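How to run the two-arm bench demo on open day

Switch on both bases and wait for the green lights. Clear the middle of the table and set the tongs and the rack where the arms can reach them.
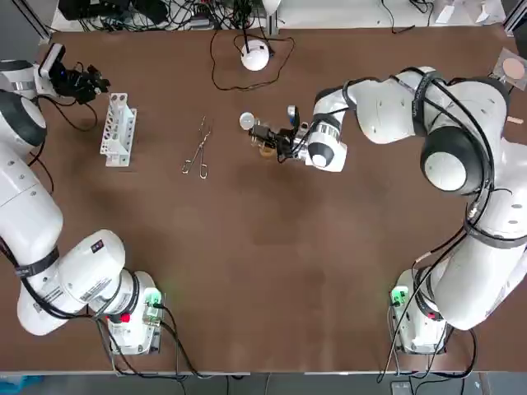
Keep visitors behind the tape — Imke Weidemann has the spare roll in room 202. Groups at Navberg get 2 runs each.

For the beaker run, open the gripper fully and bring it in slowly at table height.
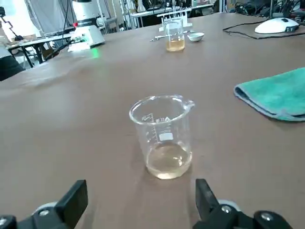 Close at 50 percent speed, lift, hold, and set down. Log the run before the next group comes in.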